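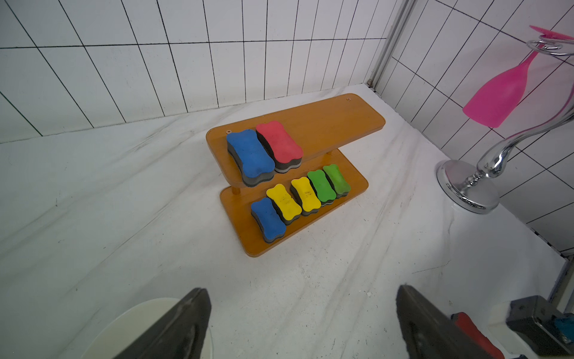
Bone-shaped pieces on the two boards of the stand, Otus cell.

Last updated: March

The Otus cell is a two-arm tabletop robot cell used for handling and sorting work with small household objects. It was designed by Wouter Stevens and built at the Drasen workshop, which remains responsible for its upkeep. The cell is known among its operators for its short setup routine, written by Josefien Verbeke and later revised by Amber Vanhove.

Construction

Both arms are bolted to black mounting plates on an aluminum rail along the front edge of the table. Each arm ends in a two-finger gripper. The work surface is pale, and the walls on the remaining sides carry a white tile pattern with dark lines. Metal strips cover the corners where the walls meet. Control boards are kept low at the front, beneath the arm bases, where they can be reached without moving either arm.

The mounting plates were supplied by Van den Broek. An earlier version of the cell used a single long plate for both arms. It was replaced after Stevens found that loosening one arm for service also disturbed the position of the other. With separate plates, an arm can be taken off and returned while its neighbor stays in place.

Setup

A full setup takes 40 minutes. The operator first checks the plate bolts and then moves each arm by hand through its range with the power off. Cables are inspected during this step. They must hang in wide loops and must not pull tight at the elbow or wrist in any position. The arms are then powered and sent to the rest position one at a time, left before right.

Objects are placed last. The standard sorting layout uses an orange stand near the back of the table, within reach of both grippers, and a set of bone-shaped pieces in several colors. Other items, such as dishes or a chrome rack for pink cups, may stay on the table as obstacles. The stand is not fastened down, and its position is checked again after every layout change.

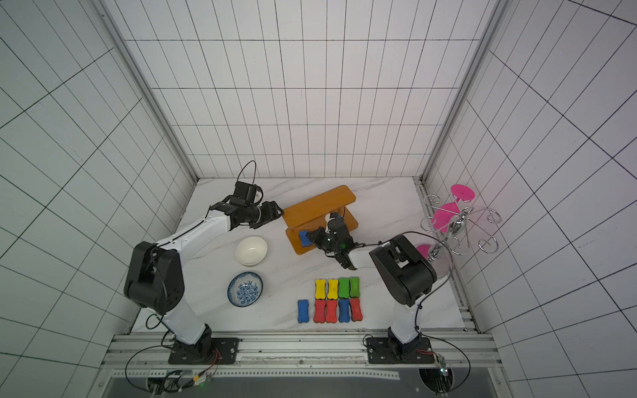

Clearance between the two forearms is the most common source of faults in this layout. Vanhove's revision of the routine requires a slow trial pass with each arm before the two are run together. If the grippers come too close over the stand, the stand is moved and the trial pass is repeated. Changing the arm program at this stage is not permitted.

Maintenance

Routine service is carried out after every 168 hours of running time. The finger pads are wiped, the gripper opening is measured, and the wrist screws are tightened. Dust is removed from the control boards with a soft brush. A longer service at 1000 hours includes removal of both arms and replacement of the wrist cables, whether or not they show wear.

Records are kept in Histus, the workshop's maintenance log. Rosimeire Vasconcelos introduced the present entry form, in which each arm has its own page and part numbers are written out in full.

Repairs

The most extensive repair to date concerned the right elbow joint, which had begun to stop short of its set position. Aurélien Hoarau traced the fault to a worn connector. The motor had already been replaced once without result. The connector type was afterward changed on both arms.

Related articles
Drasen workshop
Histus (maintenance log)
Gripper finger pads
Cable routing in two-arm cells
Van den Broek mounting plates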